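Looking after the handling cell at Javedton
Interview with Glenys Ashby, cell technician

The handling cell at Javedton consists of one arm, one parallel gripper, a wrist camera, a fixed camera and a white table. It is used to pick and place household containers, and it has been in service since September. Glenys Ashby took over its upkeep from Zihan Yuan, who wrote the original setup sheet and still maintains the control software. She spoke to us in the workshop next to the cell.

Her working day starts with the fingers. "The fingers wear before anything else does," she says. "People look at the joints first. The joints are fine. Look at the pads." The pads on this gripper are ridged on their inner faces, and the ridges collect label glue and paper fiber. Ashby cleans them with a nylon brush and isopropyl alcohol, working along the grooves. A pad set is replaced after 2,000 closing cycles, whatever its appearance. "I used to go by eye. I was wrong often enough that I stopped."

The next check is made with the wrist camera. The arm is sent to a stored approach pose with the fingers open and a bottle standing on the table ahead of them. Both fingertips must be in view, at matching angles, before the arm is allowed to continue. If one tip sits higher than the other, the finger screws are loosened, the fingers are seated against the stop and the screws are tightened again in two passes. Ashby keeps the live view open on a second monitor while she does it. 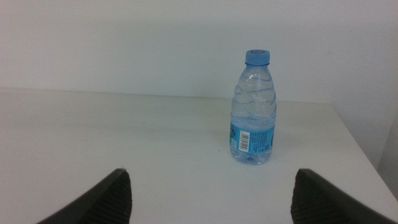

Setting the grip

Clear bottles are the awkward case. A water bottle with a thin wall gives way under a force that a shampoo bottle would not register, and molded ridges in the upper body change the contact area from one height to the next. Ashby sets the grip height on the label wherever there is one. "The label is printed and it doesn't let the background through. The camera finds it and the pads have something even to close on."

Force is set as a unitless value in the controller. The current setting for small water bottles is 22. The value for rigid containers is 40, and it is stored under a separate name so that the two cannot be swapped by a typing error. Yuan added that after a bottle was crushed during a demonstration. "There was water in the cable tray," Ashby says. "We dried it out and lost an afternoon."

She does not adjust force during a run. If a grip slips, the run is stopped, the pads are inspected and the same value is tried again. A second slip means the value is raised by one and the change is written in the log with initials. The log for this gripper has reached entry 868. Most entries are one line long.

The fixed camera has its own routine. It is checked against marks on the wall bracket, and its lens is wiped with a dry cloth. Ashby then saves a still of the table with the arm parked out of view and compares it with the previous one.

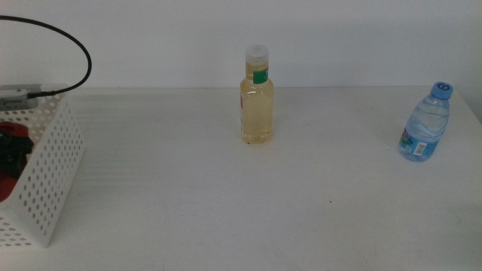

Ashby's main complaint concerns the log itself, which is kept in a spreadsheet that Anahera Cartwright designed for a different cell. It has columns for spindle hours and coolant, neither of which applies, and none for the objects on the table. She has asked for a column giving the type of closure, as the release height is measured from the top of the cap. A flip-top on an oil or juice bottle and a blue screw cap on a water bottle need different entries, and at present both go under "remarks." The same goes for a bottle that leans. Ashby writes "tilt right" or "tilt left" by hand and would prefer a menu.

Recalibration of the wrist camera is done after any change to the fingers or the mount. It uses a printed target taped to the table and takes nine poses. The result is accepted if the error is below the limit on Yuan's sheet. If it is above the limit, Ashby checks the tape first, then the mount screws. "It's usually the tape."

Asked what she would change in the cell, she names the routing of the gripper cable, which passes too close to the last joint. A longer cable is on order from Tekix. Until it arrives, the joint is limited in software and the cable is inspected at every pad change.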